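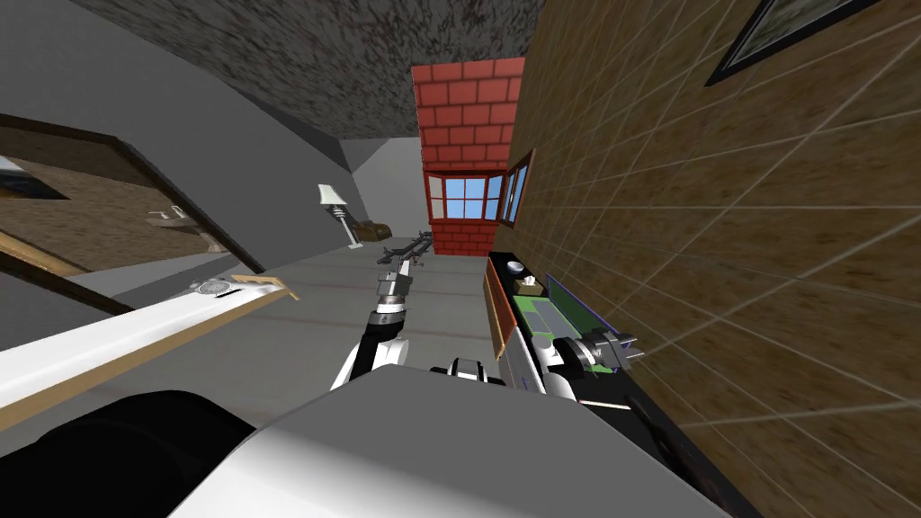 I went along to Prorkell's open day in January expecting a robot to fold me a towel, or at least drop one. What I got was a folding chair, a cup of tea and 90 minutes of watching a robot with two arms work its way round a house that only exists on a computer. And I loved it!

I know plenty of people felt short-changed. The man next to me had driven over from Wakska with his two boys and kept asking when the real one was coming out. Fair enough, I suppose – you'd grumble if the zoo showed you a cartoon of a lion. But I think he was wrong, and I've been boring my family with the reasons ever since.

Chun-yin Choi, who ran our session, told us they'd put the software through 1658 practice runs in the simulated house before letting it near an actual kitchen. Think what that would cost you in crockery. She let us shout out places for the arms to reach, and some of our ideas were frankly daft (mine included), and all it took to put things right was a click and a fresh start.

My one moan is that pretend houses are far too tidy. Where's the post, the dog, the pile of shoes by the door? I asked, and Chun-yin said mess was next on the list. Good. I'd want to see it cope with my hallway before I handed over any money.

Still, I'd sooner a company showed me the dull rehearsal than a slick two-minute film with music on it. More open days like this one, please – and bigger biscuits.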